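Open day planning, Holstead site
Present: Kevin Tully (chair), Marisol Rosenthal, Saeed Hashemi, Darragh McGrath. Apologies: Ultan Geraghty.

1. March visit. Kevin reported 29 visitors, 19 of them from Verbruggen. The cutlery sorting demonstration was the busiest stop – spoons and chopsticks picked up from the counter for the drainer.
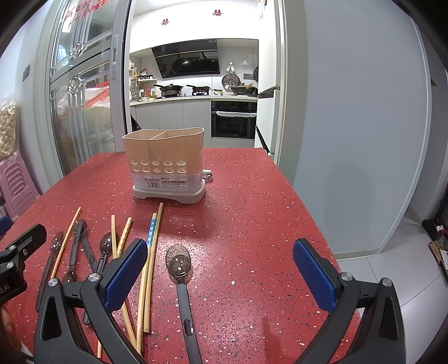 How long will each demonstration run at the open day? Thirty minutes, with groups of six.

2. Labour. Saeed and Marisol will share the demonstration. Darragh to confirm parking with Karamell.

Meeting closed 4.15 pm.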